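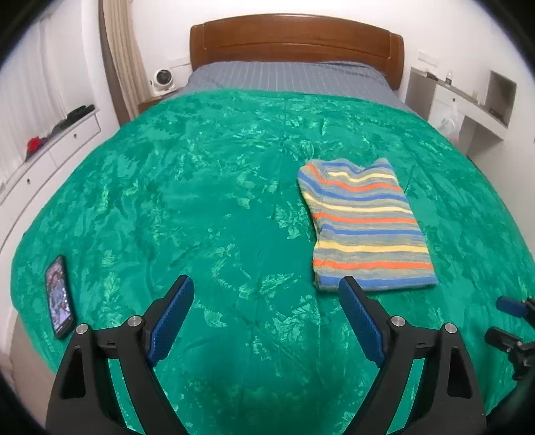
Anhang 1: Strickteil gefaltet, auf dem Bett im Gästezimmer

Von: Selina Reisinger
An: Strickliste
Betreff: Re: Re: Pullis falten statt hängen – wie denn nun?

Hallo Liste,

nur schnell, muss gleich los. Hilkka hatte gefragt (Zitat unten), Foto hängt dran. Das Geringelte mit Blau, Gelb und Orange auf graubeigem Grund, längs gelegt, unten breiter als oben. Genau so kommt es bei mir in den Schrank. Nicht schön, aber gut.

Zum Falten: Teil mit dem Vorderteil nach unten aufs Bett. Bett ist besser als Tisch, mehr Platz, und auf der Decke rutscht nichts. Erst eine Seite bis knapp zur Mitte, Ärmel gleich wieder zurückklappen, dass er gerade nach unten liegt. Dann die andere. An der Schulter beult es immer etwas, sieht man auf dem Foto oben links auch. Ich drück das nicht platt! Bei dicker Wolle gibt das nur einen Knick und den kriegt man ohne Dampf nicht mehr raus.

Bei Ringeln kann man sich an den Streifen orientieren. Wenn die im Hauptteil gerade liegen, liegt auch der Rest einigermaßen. Der Ärmel läuft halt schräg drüber, ist egal.

Wer eine Kommode hat: danach noch einmal quer, dann passt es hochkant in die Schublade. Meine sind dafür zu flach, also stapel ich. Höchstens vier übereinander, schwere nach unten.

Zu den Kisten: ich hab zwei von Sorker unterm Bett, Deckel schließt ordentlich, Rollen taugen nix. Die von Deltcombe hatte ich mal in der Hand, riechen streng nach Kunststoff, wollt ich nicht an der Wolle haben. Zedernholz leg ich dazu, im August einmal anschleifen und gut ist.

Ach ja und weil die Frage bestimmt kommt – die grüne Decke mit den Blüten ist von meiner Tante, keine Ahnung woher. Waschen bei 40 Grad, geht prima. Der Pulli natürlich nicht, der kriegt Handwäsche, kalt, und wird liegend getrocknet.

Anleitung such ich noch raus, liegt irgendwo im Ordner.

Grüße
Selina

Hilkka Kettunen schrieb:
> Hallo zusammen,
>
> nachdem mir jetzt die zweite Jacke auf dem Bügel ausgeleiert
> ist (Schultern wie Hörner, Ärmel fünf Zentimeter länger): wie
> lagert ihr eure Stricksachen? Rollen, falten, und wenn falten,
> wohin mit den Ärmeln? Bei mir wird das immer ein Klumpen.
>
> Das gute Stück wiegt 900 Gramm, vielleicht liegts auch daran.
>
> Und hat jemand Erfahrung mit Kisten fürs Bett drunter? Sorker
> oder Deltcombe, mehr gibts hier im Laden nicht. Selina, du
> hattest doch mal was dazu geschrieben, find ich im Archiv
> nicht mehr. Foto wäre super.
>
> LG Hilkka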